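Search this site
Search
Type and press enter

An Afternoon at Kivthorpe: Teaching a Robot to Put the Fruit Away

2020-01-26
By Reshma Baloyi

I went to the Kivthorpe open day with a bad attitude, and I should say so up front. I spent nine years in warehouse operations before I started writing, and in that time I sat through a lot of demos. The arm always works in the demo. Then it shows up on your floor, somebody changes the tape on the cartons, and it stands there blinking until a technician drives out.

So when the invitation said visitors could "teach a robot a new skill in minutes," I signed up for the afternoon tour mainly to see how they counted the minutes.

Kivthorpe is a low brick building behind a tile showroom. Parking is across the road and the crossing is not great. Inside there was coffee, a table of name tags, and a screen playing a video with the music turned up too high. The tour was free. It was supposed to take 70 minutes and took a good bit longer, mostly on account of questions, a fair number of them mine.

Our guide was Luminița Matei, who runs the teaching floor. She talks fast and doesn't round things up, which I came to appreciate. There were two ways of showing a robot what to do, she told us, and we would try both.

Method one: grab the arm

The first station was hand guiding. You press a button, the joints go slack, and you take hold of the arm near the wrist and push it through the job yourself. The arm records where it has been. Then you let go and it plays the motion back.

I've used this before on an older machine and hated it. This one was lighter to move. Joaquín Daza, a tour guest who teaches shop class, walked it from a peg to a hole and back with no trouble at all, and it repeated what he had done very neatly.

Then I asked if I could move the peg. Matei said go ahead. I slid it over by the width of my thumb, and the arm came down beside it, closed on air, carried the air across the table, and let go of it over the hole with great care.

She didn't try to dress that up. Playback is playback, she said. If your part is always in the same place, it's fine, and plenty of shops need only that. I agree with her, but it isn't teaching. A player piano hasn't been taught anything either.

Method two: drive it from a chair

The second station is the one the invitation was about. The operator sits a few steps from the arm with a controller in each hand, and the arm follows. Squeeze the trigger and the gripper closes. The software is called Manole, and as far as I could tell everybody in the building pronounces it differently.

The idea is that you do the same job over and over with things in different spots, and every run is saved: what the cameras saw, where the arm was, what the person made it do. After enough runs, a program is trained on the whole pile and is supposed to work out for itself what to do when the peg has moved. They call each run a demonstration.

The practice job was kitchen sorting. There was a counter, some play food, and a yellow tray, and the people driving were supposed to move groceries around the way you would after a trip to the store. It looked like child's play until I sat in the chair.

My own turn was humbling. I got two tries. On the first I came in too high and had to back off. Depth is the hard part. You can look over at the real arm or you can look at the picture from the wrist, and the two don't agree in your head. By the second try I had learned to ignore the room and stay on the screen, and I did get hold of a lemon. I was pleased for longer than a grown woman should be.

Þórey Bech, who drives these arms for a living, went after me and made it look like nothing. She barely moves her elbows. She told me new operators always squeeze too early, and that for the first week she dreamed about the trigger. She also said bags are the worst thing on the counter to pick up. A hard object is where it looks like it is. With a bag you can pinch the film and miss what's inside, or push the whole thing away from you before the fingers close.

I believed her. Anyone who has watched a suction cup fight with a polybag would.

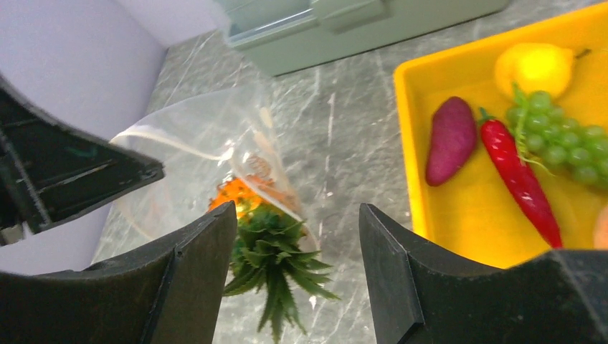
Wrist view at the sorting station: the gripper over a bagged toy pineapple, with the produce tray at right.

What I noticed on the wrist screen was how much gets left to the operator's judgment. The shine on the plastic moves as you move. You decide whether to go for the body or the leaves, and how much slop to allow, and you don't know that you're deciding. All of it ends up in the recording. If Bech has a habit, the robot gets the habit.

I put that to Matei and she said yes, that's why they rotate drivers. I asked what happens when the drivers disagree. She said sometimes the arm hesitates halfway between two good ideas and does neither. I wrote that down and underlined it.

The number

I wanted a figure, and I got one. The set they had trained on for the sorting job held 1,171 demonstrations, recorded mostly in December. That's for one counter and one job.

So much for minutes. When I brought up the wording on the invitation, Brândușa Coman from the business side explained that it referred to hand guiding. Fair enough, except that the picture on the invitation was of the chair and the controllers. She took the point politely and I don't expect it to change anything.

I also asked how often the trained version gets it right when left alone. The answer was that it depends on the object, and that they'd be publishing something. We did see it run without a driver for a short while. It moved a sweet potato into the tray cleanly. It did a lemon after a pause. We were not shown it doing a bag on its own, and I asked twice.

The lunch crowd and the sales room

The last stop was a room with two outside firms at folding tables. Skarkell makes gripper fingers and let people handle them, which was more useful than their brochure. I liked a rubbery pair with a deep groove, and I'd like them better if the price had been written down anywhere. Tarnska sells the driving rigs, chair included, and had a man who answered every question with the word "scalable." I left him to Joaquín, who wanted to know whether it would survive a room of ninth graders. It was the best question of the day and it got the vaguest answer.

I counted 35 chairs set out for the closing talk, and most of them were filled. The talk covered hospitals, homes, and farms. Nothing in it was about the counter we'd just been standing at, and I would have gladly traded the farms for ten more minutes there.

Would I send someone?

If you manage a small shop and have never touched one of these arms, yes, go. The hand guiding station alone will tell you whether you have the kind of work it suits. Bring an awkward part from your own floor and ask to try it. They let one visitor do this with a hinge and it was far more interesting than the pegs.

If you're hoping to hear that you can hire an arm, show it the job before lunch, and go home, no. What I saw was skilled people doing a dull job by remote control a great many times, so that a machine might later do it some of the time. There may be a business in that. I'd want to see the wage bill for the drivers next to whatever it saves, and I'd want the bag done in front of me with nobody in the chair.

I do think the people on the floor are straighter about all this than the people who write the invitations. Matei answered everything I asked, including the questions I'd asked already. Bech let me stay behind and have a third go after the group moved on. I aimed for the grapes and knocked them to the back of the tray.

The next open day is not on their calendar yet. Wear flat shoes, the floor in the back is uneven, and eat beforehand, as the sandwiches were gone by the time our group came out.

Recent posts
Two Days at the Packaging Fair and One Good Conveyor
What I Ask Before Any Demo Starts
The Bakery That Took Its Robot Back Out
Reader Mail: Forklifts, Again
Visiting a Bottle Plant in the Off Season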